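Section 4: Using and looking after your Hodell double sink

I've fitted a fair few of these now, including the Inga island in our own showroom, so this is how I'd do it if I were you. Have the Brurnico care sheet handy as well.

1. Before the first use, wipe out both bowls with warm water and a drop of washing-up liquid, then dry them with a soft cloth. Go with the brushed lines, never across them!

2. Run the cold tap for a minute and get down on the floor with a torch. Feel round every joint under the bowls with a dry finger (a bit of kitchen roll works too). If you find a drip, hand-tighten the nut and try again.

3. Fill each bowl halfway, let it go and check underneath once more. A full bowl puts far more strain on the waste than a running tap does, and I got caught out by that one myself in March.

CAUTION: No bleach and no wire wool. Bleach leaves marks on steel that I've never managed to get out — and I have tried.

4. Pull the drying rack out until the end pieces sit on both edges of the bowl, then press down gently in the middle. It should stay put. Plates go in on edge between the rods. Keep cast iron off it, please.

Stainless double bowls with a tall chrome tap: 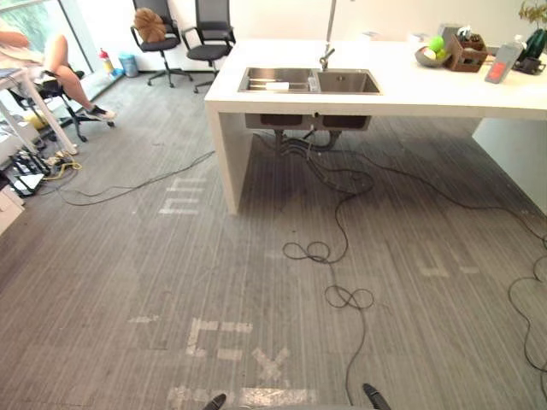
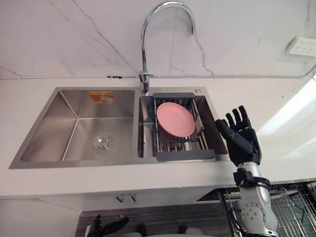 5. Once a week, lift the rack away and wash it on its own, end pieces and all. Crumbs love to hide where the rods meet the plastic.

Note: If you've got hard water, wipe the tap down every evening. Chalky rings round the base are a pain once they've set, though warm water and a splash of white vinegar will usually shift them. Rinse well after.

Spare end pieces come from Allside, part number 570. Order the pair, as they don't sell them singly.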